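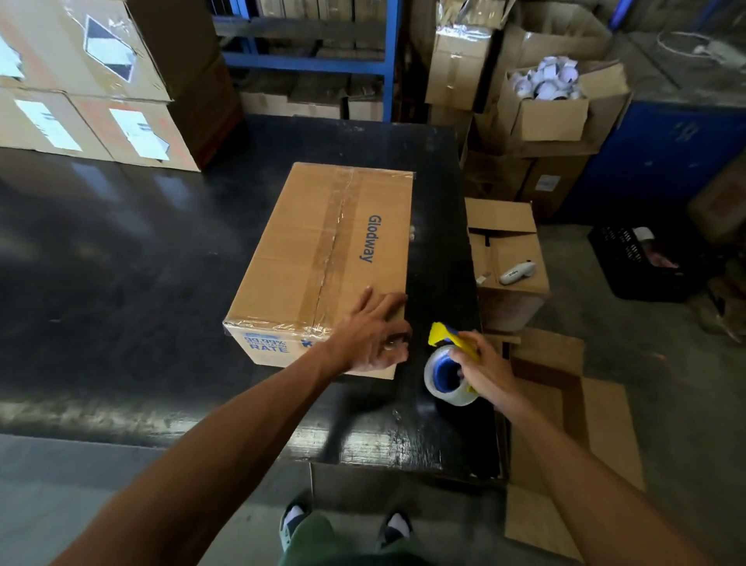 Figure 4. Holding the near end of the carton with the tape dispenser at the right.

Section 8. Closing and taping a carton

Use this procedure for single-wall cartons going out through Plovport. For cartons with a double wall, see the Hodholm sheet.

1. Fold in the two short flaps, then the two long flaps. The long edges should meet without overlapping.

2. Turn the carton so the long seam runs away from you.

3. Pull a short tail of tape from the dispenser and press it onto the far end face, a hand's width below the edge.

4. Draw the dispenser toward you along the seam in one pull. Keep the free hand on the carton so it does not slide.

5. Bring the tape down over the near end face, press, and cut. Rub the end flat with your palm.

Note: Small wrinkles over the seam are acceptable. An open channel running under the tape from one side to the other is not. Lay a second strip over it – do not peel the first one, as it takes the paper surface with it.

Caution: The cutting edge of the dispenser is sharp. Hold the dispenser by the handle and keep fingers off the blade when changing the roll.

Checking the seam

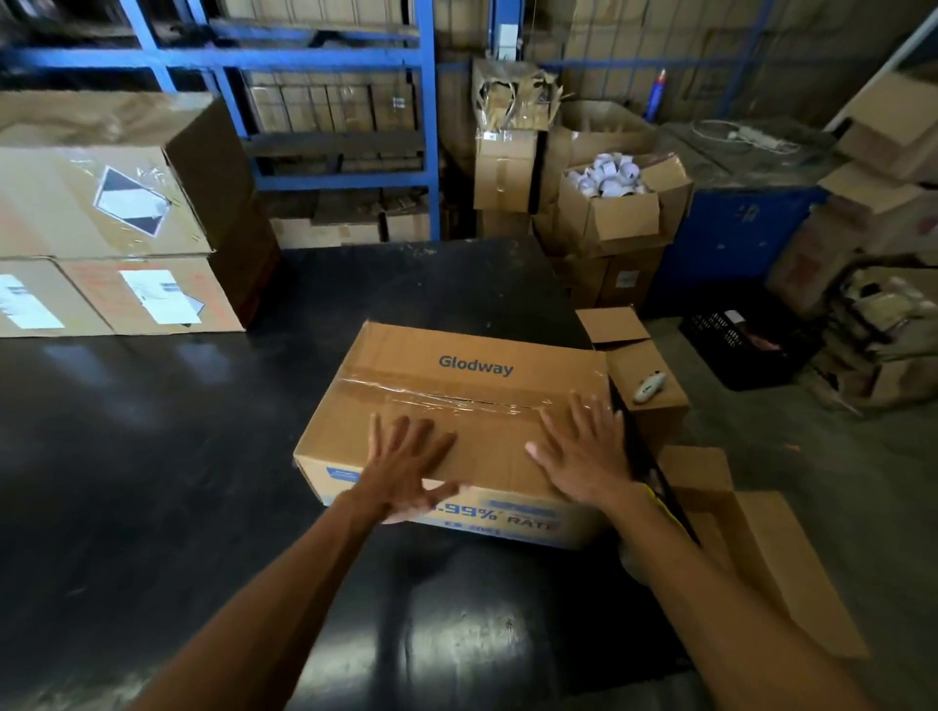

A taped seam should be pressed by hand along its whole length before the carton leaves the table. Tip the carton onto its side if the seam is hard to reach. Spread both hands flat against the face, as on the Glodway carton, and push evenly. Fingertips alone leave dents. The tape must stay down across the seam and must not lift at the ends.

6. If an end lifts, cover it with a new strip that reaches past the old one.

7. Write the order number on the label side, clear of the tape. Use form 744 for cartons that are being returned.

Caution: Retract the blade of a utility knife before you set it down, including on top of another carton.

Questions about tape or dispensers go to Sabine Wegener, extension 1384.

Revised May 11, 2019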